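Notes on teaching by hand, and why I think most of us are doing it too fast
August 11, 2019

Wrote this in one go, sorry for the mess. Somebody at the Presevden meetup asked which is better, grabbing the arm and moving it yourself or driving it from a distance with controllers. I said "depends" and sat down. Bad answer. Longer one follows.

Grabbing the arm first. Everybody loves it. You push the elbow, you feel the weight, you drag the gripper where it should go and the joints get recorded. Great for one arm, one path. Great for a visitor with ten minutes. But your own hands are in the way the whole time, and with two arms you need both hands and a third one for the stop button. Also you move like a person pushing furniture. The robot learns that. Jerk, pause, jerk.

Remote control is slower to learn and people hate the first day. No feel in the fingers, depth is a guess. Still my pick for anything with groceries in it - and groceries is what I care about, because a soft thing in a thin package punishes every bad habit you've got.

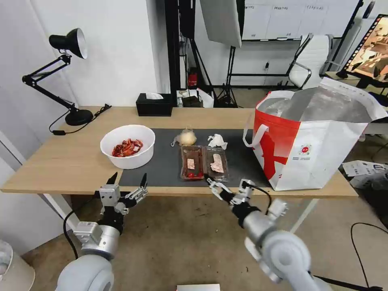
Packing and unpacking food is my favorite teaching job, and I'll defend it against the block stackers any day. Blocks forgive you. Two clear plastic trays of meat side by side on a mat do not. Come down at the wrong angle and you've got a finger on the lid, or the tray skates off into its neighbor. And a bowl of crayfish next to them, so now there's something on the left you really don't want to sweep with an elbow. An operator has to plan around all that, and the planning is the part worth recording.

Which gets me to my actual complaint. Speed. Every lab I've visited counts demonstrations per shift. Prorel wanted 200 from each operator. Gerardo Pellegrini ran that room and he's a fair man, but the number was on the wall and people drove to the number. They found one approach that worked and repeated it until lunch. Same angle, same grip, same everything. Then somebody moves the bag over a hand's width and the trained model has no clue.

I'd take 20 careful ones over that. Varied on purpose. Start from a bad spot. Fumble and recover and KEEP the fumble in the file, don't throw it out because it looks ugly. A learner that has never seen a recovery can't recover. Seems obvious, gets ignored.
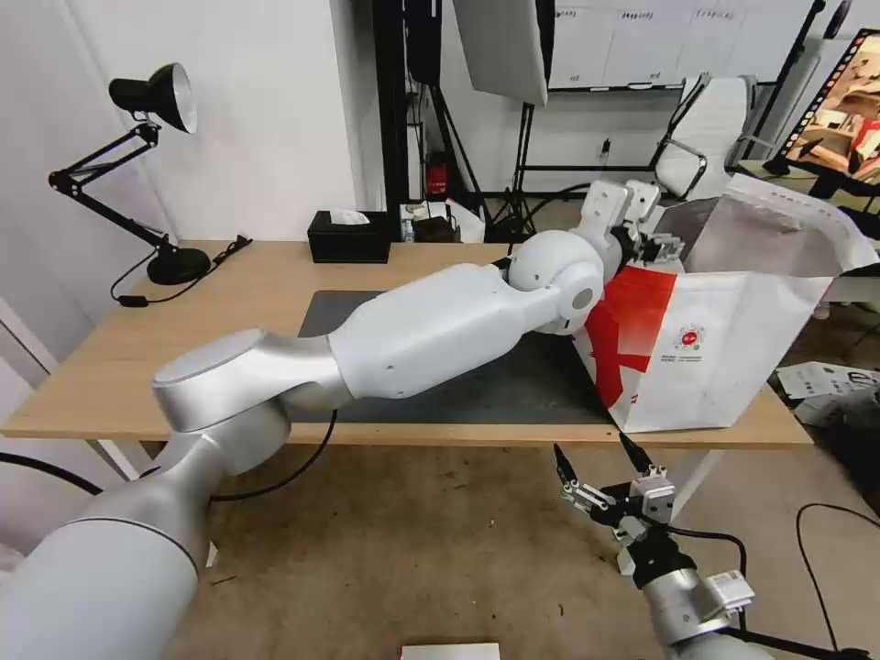
Operators should rotate, too. Eight hours on the controllers is nonsense. At Carvalho they swapped out often and the late files looked as good as the early ones. At Closon they didn't, and you could see the tiredness in the plots - long flat stretches where the person was just staring. Nobody had flagged it. All of it went into training.

And let the operators talk. Graziella Dal Bello kept a paper notebook next to her controls, one line per attempt. "Came in too high." "Wrist wrong, fixed late." That notebook explained more than the loss curves did. I've asked for it to be standard everywhere since and been told it costs time. Sure it does. So does recording 264 files and binning most of them in December.

Bags deserve there own rant. An open bag looks easy from above. The rim folds, the handles wander, and the gripper blocks your view at exactly the moment you need it. If you're new, practice the reach empty. Boring, do it anyway. 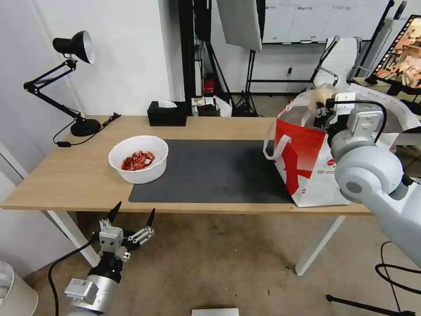 Nazareno Villa read a draft of this and disagrees with nearly half. He says I'm unfair to hand guiding, that the jerkiness comes out with decent smoothing, and that a new person gets a usable path by hand in the time it takes me to explain the clutch button. He also thinks fumbles in the data teach fumbling, and that "keep the ugly ones" is fine advice for somebody who doesn't have to clean the data after.

Ok. The smoothing point, I give him. It does help, for one arm in open space. Near a bag rim I don't want my path smoothed, I want the little hitch left in, the hitch is where the operator saw trouble.

On fumbles I'm not moving. Label them, mark where the recovery starts, weigh them however you like. Just dont delete them. We're going to try it both ways on the same task with the same two operators, and if he's right I'll post that here too.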